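We use cookies to keep this site running. Accept / Manage

Playroom table check, with my comments

I run through this before the little ones come in, coffee in hand, usually with Thomas Farina reading the items out to me. Borrow it if you like!

1. Table top: wiped, no sticky patches, no scraps. OK apart from one small white scrap, which I always seem to spot last (paper or tape, who knows, bin it either way).

2. Plates and trays: no cracks, no sharp rims. Run a finger all the way round. I'm fond of the light blue plastic plate for letter sorting, it's shallow enough that small hands can get everything out again.

3. Foam letters: look for bite marks, tears and loose crumbs of foam. Squeeze each one. Anything chewed goes straight in the trash, even if it's the only "k" (sorry, k). The s, y and k were on the plate when I got to them, with x, o and m still out on the table.
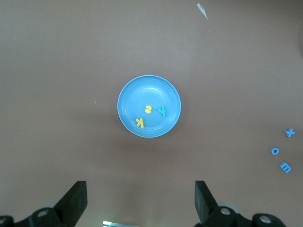 4. Small parts: the o is the one I fuss over. Try it in the choke tester, and if it drops in, it's for the over-threes only.

5. Storage: lid on the Bulesari tub, tub on shelf 2. We bought a set of 100 pieces and I'd love to keep it somewhere near that!

6. Chairs: wobble each one. Comment from May: back-row chair still squeaks, Thomas has the screwdriver.

Sign the sheet and leave it on the hook by the door.

Last updated: May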